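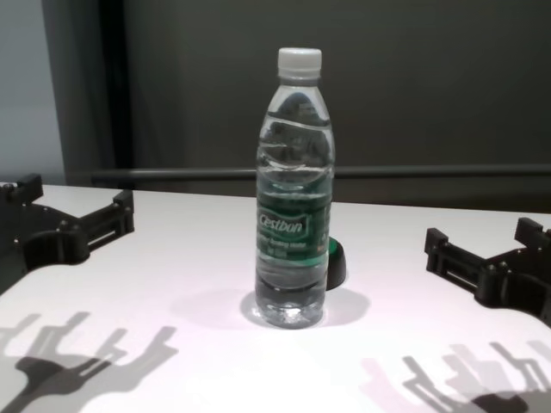
Home | Reviews | Guides | Forum | About

Clestton review: a slow boat worth catching

By Dima Tarawneh
July 3, 2022
Reading time: 4 minutes

I have a soft spot for games where you carry things from one place to another. Give me a boat, a hold full of turnips and a harbor on the far side of the map, and I'm happy for an evening. So when Clestton showed up on my console in June I already knew I'd like it a little. What I didn't expect was to still be playing it weeks later, with a notebook beside me full of fish prices!

The setup is simple enough. You inherit a small river barge called the Issa, plus a debt of 2,000 coins to a shipping company with a very polite letter-writing style (the letters get less polite, and they are some of the best writing in the game). From there you're free to go up or down the river, buying and selling, taking passengers, patching the hull and generally minding your own business. There is a main story, and it's a decent one about a closed lock and the two families who each say the other closed it, but you can ignore it for as long as you want. I did, for ages.

Trading is the heart of it. There are 12 towns, and each one has its own tastes, which shift with the weather and with whatever you sold there last. My first proper profit was 400 coins on a load of lamp oil, and I was so pleased with myself that I ran the Issa straight into a sandbar on the way out of port. The barge handles like a barge. Turning takes an age, stopping takes longer, and the current has opinions. Some players will hate this. I found it lovely once I quit trying to hurry, and there's a real pleasure in lining up a bend early and drifting around it with the engine off.
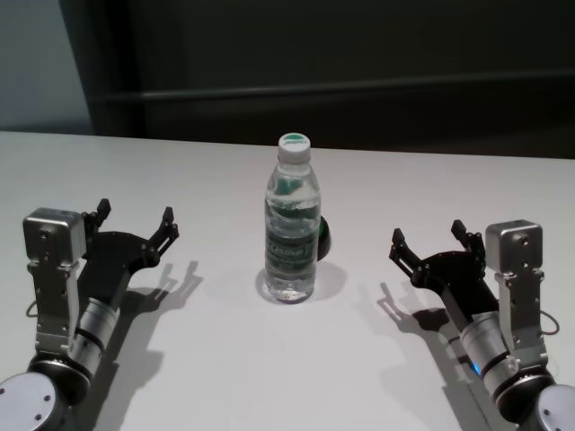
How it looks and sounds

Grokico, the studio behind it, is a small outfit, and you can tell where the effort went. The river is gorgeous. Mist comes up in the early mornings, the banks change color as you head north, and rain on the cabin roof is a sound I could fall asleep to (and did, once, with the controller in my lap). The people are stiffer. They stand on the docks with their arms at their sides, and the same three or four faces keep turning up in different hats.

Music is by Jihad Boutros, mostly clarinet and a slightly out-of-tune piano, and it knows when to go quiet.

The grumbles

The map is a pain on a television. The text is tiny, there's no way to make it bigger, and scrolling with the stick feels like dragging a sofa. I also had 2 crashes, both when leaving the market in Cikow, and one of them cost me a whole cargo of cheese. Saving happens only at a dock, so please tie up and save before you go shopping — I learned that the hard way.

Two-player mode is listed on the menu, and it works, in that a friend can sit at the bow and poke at rocks with a pole. My sister lasted one trip.

Should you buy it?

If you want fights or fast anything, you'll be bored before the first lock. If you've ever lost a weekend to a trading game and would like to lose another, at a gentler pace, then yes, go get it. I've still got part of that debt to pay off, and wool is up in the north.

Contact us | © 2022 | Back to top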